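Drandley Robotics Open Day: Frequently Asked Questions

Last updated May 8, 2024

When and where does the open day take place?
The open day is held in the assembly hall of the Drandley site. Doors open at 10 am and the last demonstration starts at 3 pm. Visitors report to the main reception, where badges are issued.

Do I need to book?
Yes. Places are limited to 200 for the day and are allocated in the order in which requests arrive. Bookings made in February for the earlier date have been carried over and do not need to be repeated.

How large are the demonstration groups?
Each group is limited to eight people. Your badge shows your group letter and start time. Groups are not held back for late arrivals, but reception can move you to a later slot if one is free.

What will be demonstrated?
There are two stations. At the first, a Clurkum arm sorts moulded parts into trays. At the second, a Skerkora arm with a wrist camera carries out close inspection of covered and clipped assemblies. Each demonstration lasts 25 minutes, including questions.

What does the wrist camera show?
The live view is repeated on a wall screen so that the whole group can follow it. The camera works at short range, so a single part can fill most of the picture. Strong light inside an assembly may wash out part of the view, and the operator will explain how the approach angle is changed when this happens.

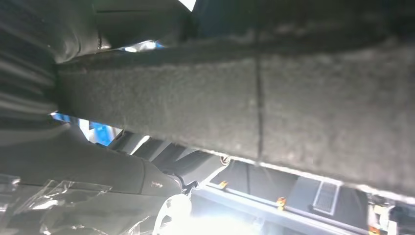
Wrist camera view: felt-covered beam with seam, and orange clips on the rail behind.

Which features does the operator look for?
On fabric coverings, the operator checks the lie of the material and the position of any seam or crease. On rails, the checks are for clip seating and fasteners. The station does not measure parts. Dimensional checks are carried out elsewhere on site and are not included in the visit.

Is the arm running by itself?
Partly. The sorting station runs a fixed program. The inspection station is driven by an operator from a hand controller, with speed limits set in the software. Abdelghani Sqalli runs the inspection station in the morning and Elsie Ackroyd in the afternoon.

Can visitors operate the arm?
Six visitors per session may use the hand controller at reduced speed. The minimum age is 16. Put your name down at the station — advance requests are not taken.

May I take photographs?
Photographs are allowed at both stations, without flash. Filming is not permitted in the Wong test bay.

Whom do I contact about access?
Call extension 412 through the main switchboard. The hall is step-free, and seating can be reserved at either station.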